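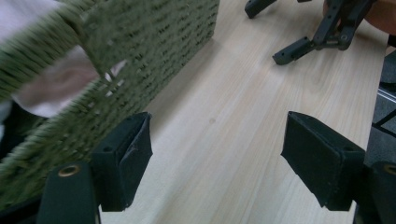

Do I need to have played goalkeeper before to join the Vorville keeper group?

You need to have played some soccer, in any position, and you need to be okay with diving on grass. Everything else we can teach you from scratch, including how to catch the ball properly.

I get that question more than any other, so I put it first. The rest of this page is for anyone thinking about joining us for the new season, and I'll try to cover what people usually email me about.

I'm Lise Bergeron and I run goalkeeper training for Vorville, which is an adult amateur club with men's, women's and mixed teams. I played in goal for a long time (badly at first, then pretty decently, then badly again once my knees got involved) and these days I coach. Afia Nyarko runs the sessions with me. She still plays, and she's the one who will be firing shots at you, so be nice to her.

What we're looking for is adults who want to learn to play in goal, or who already do and never get any real coaching. If you've ever been to a regular team practice as a keeper you know how it goes. Everybody else does a passing drill, you stand off to the side bouncing a ball, and then at the end they line up and blast shots at you from the penalty spot until somebody has to go home. I hated that for years! I want our group to be the practice I wished I'd had.

Last season more than 65 people came out at least once, and plenty of them had never put gloves on before. A few now start for their teams. Others figured out they liked being a forward just fine, and that's okay too.

What we work on

The first few weeks are handling and footwork. Set position, getting your hands behind the ball, how to fall without landing on your elbow. It's slow and I make no apology for that.

After that we get into crosses, one-on-ones and coming off your line. That last one scares people the most. When your back line pushes up there's a lot of green between them and you, and somebody has to own it. We spend whole evenings on when to go and when to stay home, and we do it with real defenders in front of you, because yelling "Keeper!" at a row of cones doesn't teach you much.

We also do distribution, meaning throws, goal kicks and passing under pressure. If your left foot is only for standing on, bring it anyway.

When and where

We train 2 evenings a week on the back field at Annan Park, next to the tennis courts. You don't have to make both. Parking is free but the lot fills up when there's a game on the main field, so leave yourself a little time. If there's lightning we cancel. If it's just rain we play, and the goalmouth gets muddy, and I love it.

There's one indoor session a month in January and February at the Trinis gym. It's a hard floor so no diving there, only handling, reactions and a fair amount of talking over game video.

What it costs

The season fee is 82 dollars. That covers the field rental and the insurance, and it's the same for everybody whether or not you already play for one of our teams. If the fee is a problem, write to me and we'll work something out — I won't ask for paperwork.

What to bring

Cleats, shin guards, long pants or padded shorts, water. Gloves if you own them. We have a bag of loaners in most sizes, but they smell exactly how you think they do. Please don't go out and buy expensive gloves before your first night. Come try it, and then ask Afia, who has very strong opinions about glove cuts and will happily give you all of them.

Who can sign up

Anyone 18 or over. All genders train together. You don't have to belong to Vorville, and we've had keepers from Noven and other clubs come over, and they're welcome again this year. If you're coming back from an injury, tell me before the session starts so I can change a few things around for you.

I'd also love to hear from field players who want to be shooters or defenders for us now and then. There's no fee for that, and it's good practice — you get to take a whole lot of shots.

How to sign up

Send me an email through the club contact form with "keepers" in the subject line. Tell me your name, what you've played before, and which evenings work for you. You can come to 3 sessions before you decide on anything, and you pay after that if you're staying.

Please write by 2021-07-10 if you want to start with the first group. People who sign up later can still join, but you'll be put on the list and I'll let you know when there's a spot.

Lise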